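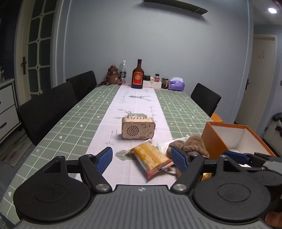

The Makwood Skavstead drop-leaf table, 10 months in

Jul 23, 2024
by Roos De Graaf

I have wanted to write about this table since the week it arrived, and I made myself wait, and now I've waited so long that I've forgotten half the things I was mad about in the beginning. (I kept a list on my phone. It'll come up.)

Some background for anyone who hasn't been reading along. We live in a two-bedroom apartment where the kitchen is a hallway with a stove in it, so the table has to go in the living room, and the living room also has to be the office, the place where homework happens, and the room where guests sleep. For years we had a round pedestal table that belonged to my aunt. It was beautiful and it was in the way from morning until night. Everybody in this family has walked into it with a hip.

So last September I started looking at drop-leaf tables in earnest, and I got a little obsessed.

What I looked at first

If you have never shopped for a drop-leaf table, there are two main kinds. One has legs that swing out like a gate to hold up the leaf, and the other has a bracket or a little wooden slide that pulls out from under the top. Gateleg tables hold more weight at the ends. Slide tables leave more room for your knees. I went in completely sure I wanted a gateleg, and I came home with a slide table, so take my certainty about anything with a grain of salt.

The runner-up was the Perow, which I sat at in the store for so long that somebody asked if I needed help. It's a lovely thing! The gate moves on a wooden hinge and makes a soft knock when it closes, and the top has a rounded edge that feels great under your forearms. But with both leaves up there is a leg exactly where a person wants to sit, on all four corners, and my husband is tall and already complains about airplane seats. It was also quite a bit more money. If you have short people and a bigger budget, go sit at a Perow.

The Skavstead was $300 on sale. It comes in birch or in a painted version, and I got the birch. The paint looked nice in the store, but I know how we treat things.

Putting it together

The box is heavy. Get another person for the stairs, and don't let that person be the one with the bad shoulder, as I did. Inside, everything was packed flat and labeled with stickers that peeled off in one piece, and I want to shake the hand of whoever picked those stickers.

The instructions are drawings only. They're good drawings until you get to the slides, where there is one step that shows the slide going in from the left and the next one shows it already in, facing the other way. I put mine in backward. The leaf went up and then sagged like a tired eyelid. If your leaf sags, flip the slide around so the beveled end points toward the outside of the table, and the whole thing will suddenly feel like furniture.

One more tip: leave the leg bolts a little loose until the table is standing on its feet, then tighten them with the weight on. I tightened everything upside down on the rug the first time and got a wobble that I blamed on the floor for a week. It wasn't the floor.

How big it really is

With both leaves down, the Skavstead is basically a console. We keep it against the wall under the window with a lamp on it and you'd never guess. With one leaf up it's a desk, or dinner for two with elbows. With both leaves up, it's a proper table.

The measurement I care about most is 39 inches, the width of the top. A lot of small-space tables are narrower than that, and you don't notice in the store when there's nothing on them. Then you get one home, put plates on both sides, and find there's no place left for the food. On this one, we can have plates all the way around and still put a roasting pan and a salad in the middle and someone's elbow too. I love this. It is the number one reason I'd buy it again.

Seating is more of a negotiation. Four is easy, six is friendly. Over the holidays we had 10 people, counting a baby on a lap, and it worked with the help of a card table pushed up to one end and a long cloth over the pair of them. The heights didn't match. The gravy stayed where it was supposed to.

Opening and closing it

I timed nothing, but it's quick. You lift the leaf with one hand, pull the slide with the other, and lower it. My daughter could do it by herself from the first day, and she likes being asked to. There's a small pull cut into the end of each slide, just big enough for a finger, and after all these months I still enjoy hooking my finger into it.

The hinges are metal and set flush, and there's a gap along each one when the leaf is up. A narrow gap, but a gap. Crumbs go in. Rice goes in. Glitter went in once, and I believe it will be there when the sun burns out. A wooden skewer or an old toothbrush gets most of it. The Perow has a better joint here, where the edge of the top and the edge of the leaf are shaped to tuck into each other, and if I could steal one thing from it, I'd steal that.

We mostly have a tablecloth on anyway. I used to think of tablecloths as something for company, and now ours stays on for days, with whatever gets dropped there between meals, a snack wrapper, a plastic bag from the store, mail. A cloth over the hinge also saves you the skewer. Get one long enough to hang past the leaves when they're up, and fold it double when they're down.

The surface

The birch comes sealed with something very thin. Very, very thin. In the first week a wet glass left a ring, and I had a small private moment of grief, and then I read up on it and sanded the top lightly and oiled it with Groen hard oil from the paint store. Two coats, with a night in between. It went from a slightly chalky pale to a warm honey color and I wish I'd done it before we ever ate on it. Do yourself the favor and oil it before the first meal – you'll be without a table for a couple of days, and you can eat on the couch and feel like a teenager.

Since then it has been very forgiving. Red wine wiped off. Tomato sauce wiped off, even the next morning. Turmeric did not, and there's a yellow spot near the window end that I've decided is sun. Permanent marker came off with rubbing alcohol, but so did the oil, so I had to touch up that patch. It blended right in. That's the joy of oil over varnish, you can fix one bad spot without doing the whole top over.

Scratches, yes. We have a good number of them. From homework mostly, a pencil pressed hard on a single sheet of paper will print your long division into birch forever. I don't mind it. If you would mind it, use a placemat or buy the painted one.

What bugs me

I promised the list from my phone. Some of these turned out to be nothing, so I'm only giving you the ones that lasted.

The feet are bare wood and they squawk on a hard floor. Stick felt on them right away. They should come with felt at this price, or at any price.

The drawer. There's one shallow drawer in the middle section, and it's sold as a place for silverware. It has no stop! Pull it with a bit of energy and you're standing there holding a drawer while forks go all over the floor. I screwed a scrap of wood to the inside of the back panel so it catches, and that fixed it, but I shouldn't have had to.

With both leaves up, you can't push down hard on the very end of a leaf. Kneading bread there makes the leaf bounce a little. Over the middle section it's rock solid, so I knead there and swear less. And please don't let anyone sit on a leaf. We have a rule about it now, for reasons involving my brother.

Makwood's customer service was slow but kind. One of my slides came with a split in it, and the replacement took a while to show up, and when it did there were two in the envelope. So I have a spare. Write to them with a photo of the part and the sticker number and skip the phone line, which plays one song.

Would I buy it again

Yes! Happily. It has changed how we use the room more than the new couch did, and the couch cost a lot more. In the morning it's folded and there's a floor to do stretches on, or for a kid to spread out a puzzle. In the evening it opens up and people sit down at it and stay, and sometimes we stay so late that we leave it open, and I find it like that with the lamp on the wrong end and have to move everything back before work.

It's best for people in small apartments who eat at home a lot and don't need the table perfect. I'd skip it if you want something that can stand open all year with heavy things on the ends, like a sewing machine or a big fish tank (someone asked me about a fish tank, please don't). For that you want gate legs, or a regular table.

I'm trying the matching bench next. The store had only the painted version left, in a green I'm not sure about, so I'm waiting on the birch and will add a note here when I've had it long enough to complain. If any of you own the bench already, tell me in the comments whether it slides all the way under with the leaves down. The website doesn't say, and the guy in the store thought so but didn't sound like he'd bet his lunch on it.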